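Read this before you cite any number from Clasau. I maintain the thing and I would not quote most of it without checking the row first.

# Clasau: a table of leaked diplomatic audio and how it was reported

Clasau tracks recordings of officials talking on the phone that ended up on the open web, and the news stories that followed. Each row is one story about one recording. The release has 3237 rows covering 417 recordings. It grew out of a spreadsheet kept by Efren Cabanatuan, who got tired of reading "a voice resembling" in one paragraph and the person's plain name in the headline.

## What a row holds

| Column | Meaning |
|---|---|
| `rec_id` | the recording, not the story |
| `first_host` | site where the earliest known copy was posted |
| `story_url` | link to the story, or to an archived copy |
| `hedge` | wording used for the speaker's identity, copied word for word |
| `confirmed_by` | who confirmed it, if anyone did |
| `denial` | `full`, `partial`, `none_found` |
| `lang_pair` | language spoken and language of the story |
| `coder` | initials of whoever filled in the row |

`confirmed_by` is the column people want and the one I trust least. A spokesman who declines to comment on "private diplomatic conversations" gets written up as a confirmation by half the outlets and as a dodge by the rest. We code it as blank. Earlier versions coded it as `implied`, and if you have one of those, throw it out.

`none_found` in the denial column means a coder looked and came up dry. It does not mean there was no denial. Please stop writing to me as if it did.

## Where the rows came from

Most were collected by hand from news archives. A second batch came from Brornby, a clipping service that sorts by keyword and is as sloppy as that sounds. Brornby rows carry `src=b`. They lean heavily toward English-language wire copy, so one agency story can show up under many mastheads with the same typo in it. We removed the copies we caught.

The audio itself is not included. Neither are full transcripts. Some of these calls were plainly recorded by somebody's security service, and I see no reason to do that service's distribution for it.

## Agreement between coders

2 coders went over a test set of 78 rows. They matched nearly always on `first_host` and quite badly on `hedge`, mainly over whether "purported" in a headline should count when the body drops it. The rule now is that the body wins. I'm told this is standard practice. I have yet to see the standard.

## Claims this table can't support

- That a recording is real. Wide coverage tells you a recording was widely covered.
- That a given government made or posted the leak. `first_host` is a website, and anyone can open an account on one.
- That leaks are becoming more common. Older rows are thin, and that is our fault as much as history's.
- That a call changed anyone's policy. There was a paper that used Clasau for this. We asked to see the method and were sent the abstract again.

## Loading it

```
python load.py --table clasau.csv --drop-src b
```

Leave off `--drop-src b` if you want the Brornby rows. The loader reads UTF-8 only. Spreadsheet programs will happily wreck the Cyrillic in `hedge`, and if you save over the file the damage is permanent.

`--site` builds the browsing pages, using the stock Jisgate theme:
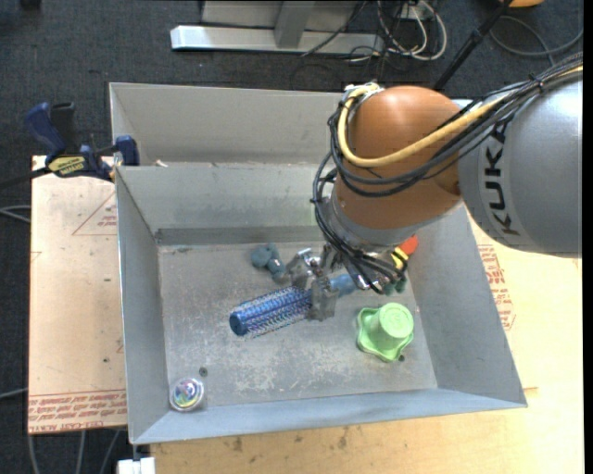 ## Known problems

- `lang_pair` is wrong wherever a speaker switches language mid-call. Only the first language is kept.
- Dead links. Many of the video pages are gone and the archived copies saved the comments but not the clip.
- Rows merged from the old Estrella list have no `coder` value. Estrella's notes say the work was "double checked." By whom, the notes don't say.
- Dates follow the time zone of the outlet, so a story can look older than the upload it describes. This has fooled at least one person into announcing a conspiracy.

## Changes

**Sep 29, 2020**: `implied` removed from `confirmed_by`. Body-over-headline rule applied to all rows. Estrella rows merged, against my advice.

Next release is planned for October, if the link check is finished. Corrections go to Efren and need a working URL. Your own ear for voices doesn't count as a source, and neither does mine.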